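About Pernlow Homes

We sell houses, and now and then we talk people out of buying one. Both take up a fair amount of the week.

Pernlow started with one desk, one phone line and a window display that faded within a month. The desk is still with us. The window display has been replaced by this website, which fades more slowly.

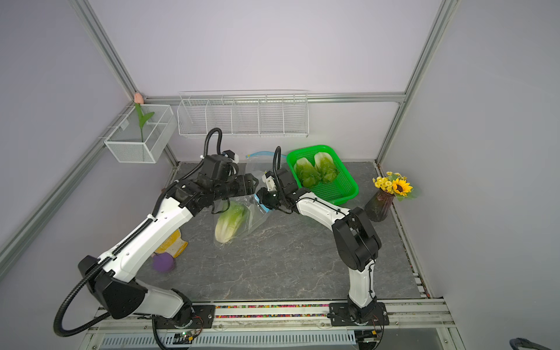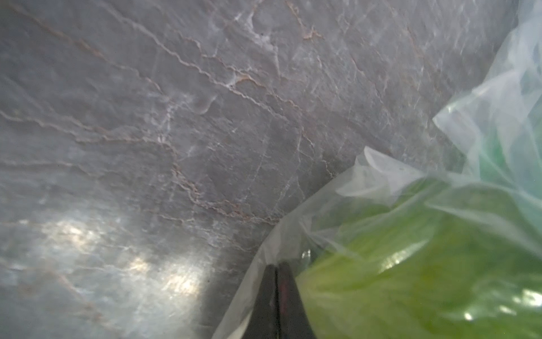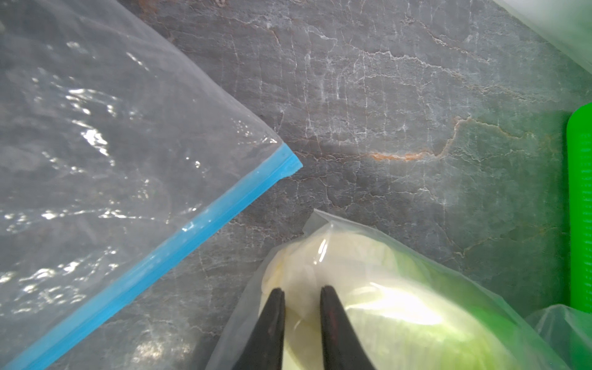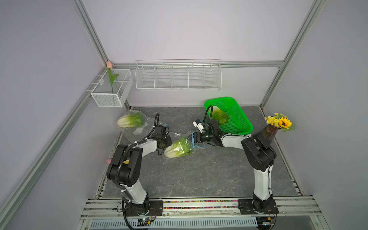

Greens, plastic bag and gray marble pattern, in four views.

Who we are

Pernlow is an independent real estate office in Osumholm. There are 10 of us, counting the two who only work mornings and the one who says he is retired. We handle single-family homes, townhouses, the occasional duplex, and whatever you want to call the place on Molau Road with the turret. (The listing said "castle-inspired." We have since had a talk with ourselves about that.)

We do not belong to a national chain. We were asked once, over a very nice lunch, and we would have had to wear matching jackets.

How we write a listing

Every office has its own dialect. In ours, a small bedroom is called a small bedroom. If the yard slopes, the listing says it slopes, and it says which way, because the answer matters a great deal to your basement. "Cozy" was retired in October a few years back after a buyer who stood six foot four came to see a cozy attic and left with a bump on his forehead.

We still allow "charming," but only once per listing, and the agent has to be able to point at the thing. A built-in bench counts. So does a pantry with its original door. Low water pressure does not.

Square footage is measured by us, with a tape, and we leave out the enclosed porch unless it has heat. Sellers sometimes object to this. Buyers never have.

Selling with us

We come over, walk through the house, and give you a price we think it will sell for. It may be lower than the one your brother-in-law gave you. He is welcome to make an offer.

After that you get a list of things to do before showings. Most lists run to a page. Paint the hall, fix the gate, find another home for the treadmill. We will not tell you to redo the kitchen three weeks before you leave it, and we would ask you to be suspicious of anyone who does. New cabinet handles, maybe. A working light over the stove, certainly.

Our listing agreement runs for 60 days. If the house hasn't sold by then, you can renew, walk away, or come in and complain over coffee — a good number of people have done the last one and then the first.

Buying with us

Tell us what you want and we will write it down. Then we will take you to see 3 houses, and you will want something else. This is normal and we keep a fresh sheet of paper ready.

We go along to the inspection and stay for all of it, including the crawl space. We also read the homeowners' association rules before you do, so we can warn you about the part concerning fences. The Ueda Court rules have four pages on mailboxes alone. Lovely street, though.

If we think you are about to pay too much, we say so once, clearly, in writing. After that it's your house and your money, and we will be cheerful at the closing.

Things we don't do

Commercial leases. Timeshares. Anything with the word "villa" in it that does not come with at least a little bit of villa. We don't phone during dinner, and we don't mail out calendars with our faces on them, although the idea comes up every fall and has to be voted down.

We don't manage rentals either, but the folks at Molau Property Care, two doors along, do it well and answer their phone. They will tell you we sent you. We get nothing for it except the use of their good stapler.

Finding us

The office is on the corner across from the Osumholm post office, up three steps that we know need a railing. There is a ramp around the side, and the bell there works if you lean on it. Parking is free behind the building, except in the spot marked for the bakery, which the bakery takes seriously.

Walk-ins are fine. If the lights are on and the door is locked, we are at a showing close by and the sign on the glass will say when to expect us back. Add ten minutes.

Page last updated August 6, 2018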